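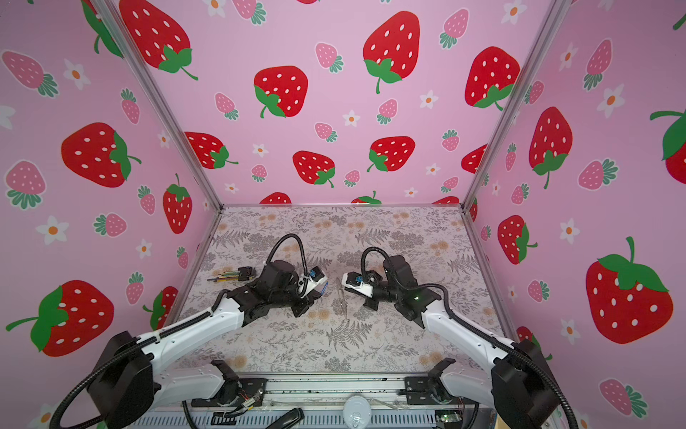
How to lodge a petition with Jesness Council

By Citlali Ledesma
Updated 2/8/24

A petition is a written request, signed by residents, asking council to do something or to stop doing something. It has to be tabled at an ordinary meeting if it meets the rules. Most of the ones that get knocked back have something wrong with the form or the signatures, so it pays to get the paperwork right before you start collecting.

These steps are for paper petitions to Jesness Council. Madeck and Plarberg have their own rules, and petitions to state parliament are a different process again.

Before you start

Check that the matter belongs to council. Local roads, footpaths, parks, parking, rubbish collection, libraries and planning are council matters. Highways, hospitals, schools and policing are not. The road from Plarberg to Niazi is a state road past the bridge and a council road before it, and petitions about it often go to the wrong place.

Ring the governance desk and ask if the matter is already on a coming agenda. If it is, a petition may arrive too late and you would do better to ask for speaking time.

Step 1. Write the request

Use one sentence if you can. Say what you want and where. "We ask council to install a pedestrian crossing on Niazi Road outside the library" is fine. "We are fed up with the traffic" is not a request and will be treated as general correspondence.

You can add a short background paragraph under the request. Keep the language polite. The chief executive can refuse a petition that is abusive, or that makes claims about a named staff member.

Step 2. Set up the pages

Use Form 2 from the council website, or make your own with the same columns. Every page must have:

the full wording of the request at the top
the name and address of the lead petitioner
columns for printed name, street address and signature
a page number

The wording has to be identical on every page. If you fix a typo halfway through, you have two petitions, and the signatures will be counted separately. Print single sided. Signatures on the back of a page with no request on it are struck out.

Step 3. Collect signatures

You need at least 40 valid signatures. A valid signature belongs to someone who lives in the council area or pays rates on a property there. Get extras, as a few always turn out to be from over the boundary in Madeck.

People must sign for themselves. A husband can't sign for his wife, and parents can't sign for adult children. Someone who is unable to write can have another person sign for them, with a note beside the entry saying so.

You can collect at markets, outside shops and door to door. Ask the shop owner or market organiser first. You can't collect inside a polling place or at the council front counter. Bring spare pens and a clipboard with a decent clip.

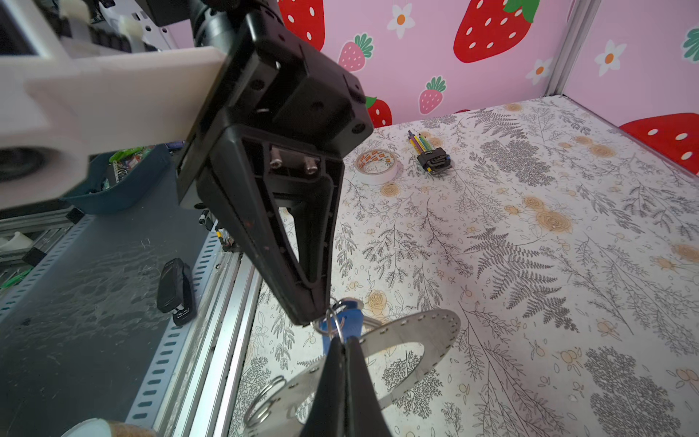
Close-up of black gripper fingers, tips angled toward each other.

Step 4. Check the pages

Go through each page and rule a line through anything incomplete, such as a name with no address, a post office box in place of a street address, or the same person twice. Leave the entry readable. Don't use correction fluid.

Write the number of remaining signatures at the bottom of each page and the total on the cover sheet. Make a full copy to keep.

Step 5. Lodge it

Hand the original to the front counter in Jesness, or post it to PO Box 3588. Photocopies and scans are not accepted. If you hand it in, ask for a receipt. The closing time for each meeting is listed on the council's meetings page.

Step 6. After it is tabled

Councillors don't debate a petition on the night it is tabled. It is received and sent to an officer for a report, which usually comes back to a later meeting. The lead petitioner is told in writing when that will be.

You can ask to speak when the report comes up. Requests go in on the speaker form, and any written statement must be under 2000 words.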